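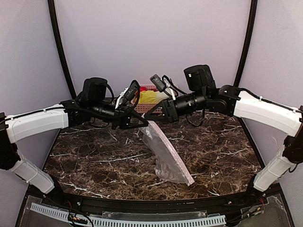
The first thing I learn at Bekavholm's after-school robotics club is that I'm standing in the wrong place. "You're in my light," says Zane Bite, who is sixteen and has a screwdriver behind her ear, and I shuffle over to the snack table, where I stay for most of the evening (good pretzels, by the way).

The club meets at four o'clock in a room over the old Bastos hardware store, and it smells like warm dust and orange peel. I'd come in November because a friend's kid wouldn't stop talking about the grocery challenge. It's the big event at the Erbridge student meet: two arms, a bag, a basket, some produce, 600 points if everything goes right. Hardly anything ever goes right, so the club's best score so far is a lot lower than that, and I've been asked very politely not to print it.

I figured the bag would be the easy part. Wrong! "A box holds still," says Gemechu Tsegaye, who teaches algebra during the day and runs the club on coffee. "A bag changes shape every time you touch it." Then he tells me about a practice last month when they lost an entire evening to one bag of onions, and he tells it the way my uncle tells fishing stories.

The kids drive the arms by hand first and record the moves, over and over, and then train the software on the recordings. They call this software Forko, after a cafeteria fork that got bent in the early days and now hangs over the door. Zane wants 70 good runs for each item before she'll trust it. Mārtiņš Luik would settle for fewer and says so, loudly, about every ten minutes.

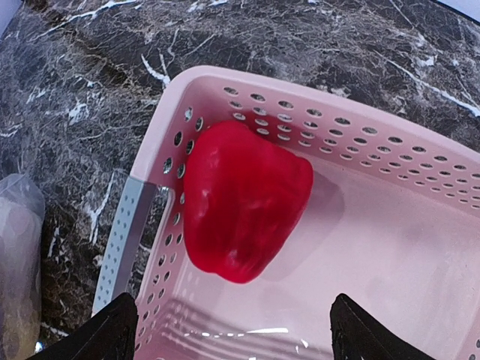 A red bell pepper in the pink basket, as the gripper's own camera sees it.

Peppers have a fan club here. Mārtiņš likes them because they're big and bright and easy for the camera to find. Zane thinks they're slippery little show-offs and would take a lemon any day. I asked which of them was right and got two answers at once, plus a diagram on a napkin, which I still have in my coat.

What surprised me was how much of the evening is just talking. Dzintra Kivi, the youngest at 9, keeps the logbook, and she will not let anybody write "it messed up." You have to say what the gripper did and where it was when it did it. She sent one entry back to Mārtiņš twice while I was there, and he grumbled and fixed it, and then he asked her how to spell "diagonal."

By seven the parents were honking downstairs and Zane was still asking for one more run. She got two. I held the pretzels.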